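The Snack Box Project: Sorting a Shared Snack Table
Student project report, Juseck Hall, Gelletville

Background

Anyone who has lived on our floor knows the snack table. People come back from the store, drop what they bought, and by the end of the week it's a heap of packets with the good stuff at the bottom. Our household management class asked for a small project that changes one everyday thing, and our group picked this one in about two minutes because we all wanted it fixed!

The question was simple. If snacks go into a box with some kind of order to it, do people find what they want faster, and do fewer things get crushed or forgotten?

What we worked with

We kept to single packets and small bags, the sort of thing you grab on the way to class. Bread and pastries went in with the crunchy stuff on purpose. Mixing soft and crunchy is where most of the crushing happens, and we wanted a realistic mess. Everything got spread out on a blue cloth first, so that whoever was sorting could see the whole lot before touching the box. I'd recommend that step to anybody. You make much better choices when a packet isn't hiding under three others.

The red packets turned out to be the hard part. When two different snacks both come in red, you read the pictures before you read the name, and a packet with ring-like pieces on the front gets picked out quickly even when half its lettering is covered. 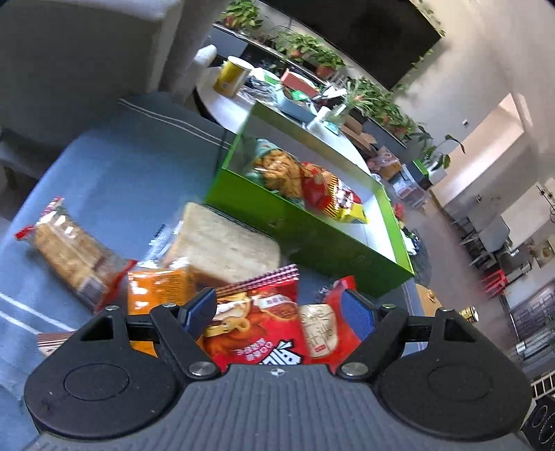
Vusumuzi Radebe thought we should forget color completely and sort by how easily a thing breaks, with bread always going in last and nothing ever placed over it. We argued about it for most of an evening (a good argument, with snacks) and ended up testing both ways.

Method

Round one was sorting by color. Reds together, then orange and yellow, then whatever was in clear wrapping. Round two was sorting by sturdiness: firm bags first, puffy bags next, bread and pastries at the end.

We had 16 people from our floor and from Sirlow House try each version. Each person was told the name of one snack and asked to find it. We timed them on a phone and wrote down any packet that got squashed or dropped back in the wrong place. For the box we used an open cardboard one. Bags stood up in it instead of lying flat, and that alone was a giant improvement on the heap.

Results

Color won on speed. Of the 16 people, 13 were faster with the color version, and several of them said they didn't even read the packet, they just went for the right patch of color. The slow ones were nearly all looking for something red.

Sturdiness won on damage, and by a lot. We had three crushed items in the color rounds, all bread or pastry, and none in the sturdiness rounds. So Vusumuzi had a point and we told him so.

Our final version is a mix. The bags stand upright in the box in a single row, with different colors next to each other so that a red bag has something else beside it. Bread stays out of the box and lies on the tablecloth. It looks a little less tidy than we had planned, but people put things back in the right spot without being asked, and I was thrilled about that!

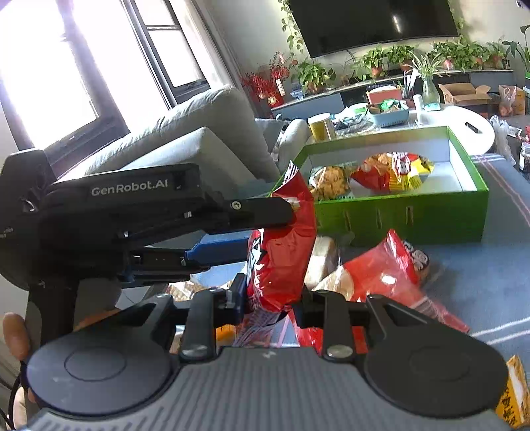
Dimitriou asked whether the single row would survive a real shopping day, when everyone comes in with full bags at five in the afternoon and no patience for rows. Fair question, and we can't answer it yet. Our rounds were all done with a modest number of snacks and people who knew they were being timed.

What we would change

A second box would help, with one for sweet and one for salty. We'd also like to try labels on the rim, although a couple of testers felt labels would make it seem like a store. The timing needs work too. Starting the clock when the snack name was spoken meant that long names cost people a second or so, and we only noticed this near the end.

We also never settled where the bread should live for good. A basket is the current favorite. The box is still in use on our floor, and the next group is welcome to take it over in January along with our tally sheets.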